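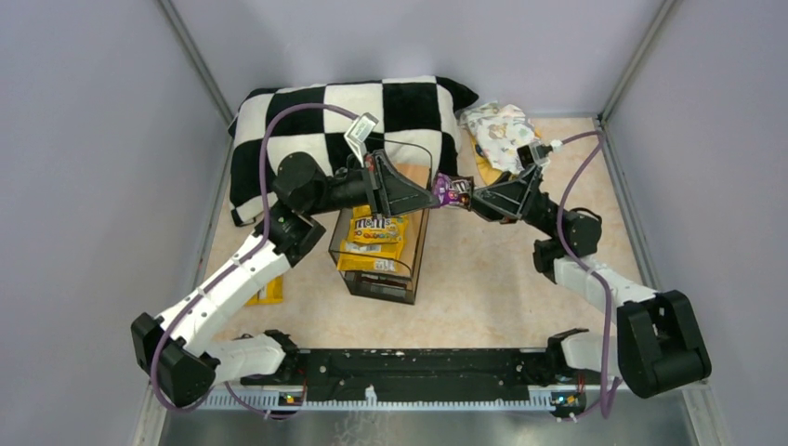 Right, a thread about the fault that ate my month. Our two-armed sweet sorter (the Brivach rig, for those who've followed along) started dropping bags halfway through a transfer. It's the job with the arms nearly meeting over the clear bin, purple packet in the right gripper, and that right one was the culprit every time!

First thought was grip force. Turned it up, turned it down, no difference. Then I read the logs properly and the gripper had been told to open. By us!! 612 open commands overnight that weren't in any script.
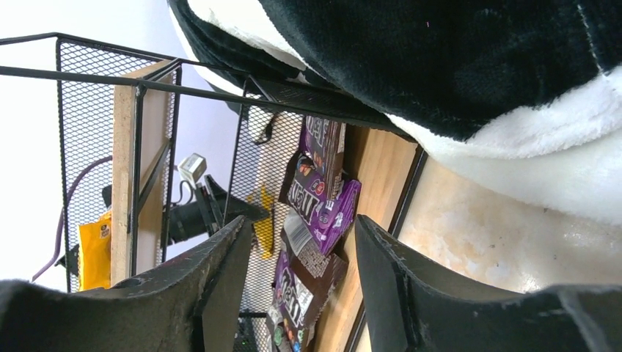

**Abdelilah Fawzy**

So next I blamed Stolier, the bit of software that passes messages to the arms. Swapped it for the old version, ran up to 2,000 cycles, still dropping. Sorry Stolier, I said some things.
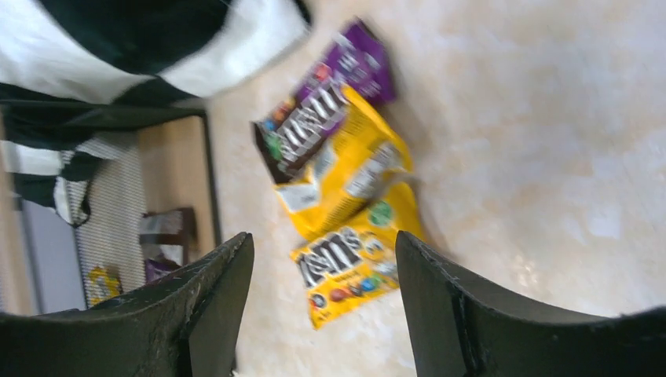

Then Belhaj in the chat asked if I'd checked the stop timer. If the arm misses 6 messages in a row it goes into "safe" mode, and safe mode on our build means let go. Great if it's got your finger, rubbish if it's got a bag of sweets.

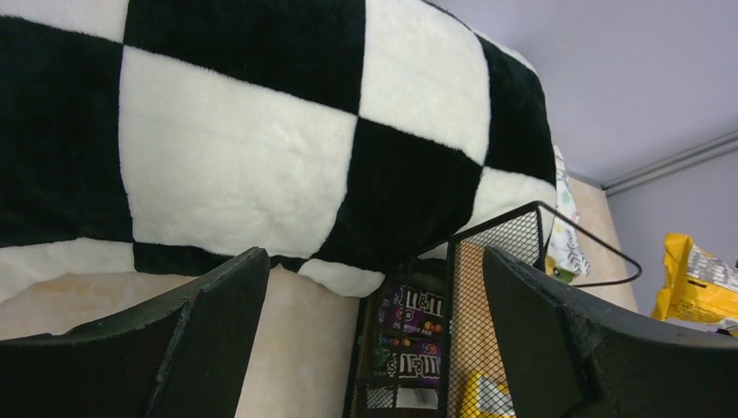 And the missed messages were a connector not pushed home. Reseated it, 9 hours so far and no stray opens. I've also changed safe mode to hold still and shout at me, but that needs a proper think about fingers before I leave it in. Brukix people, how do you handle yours?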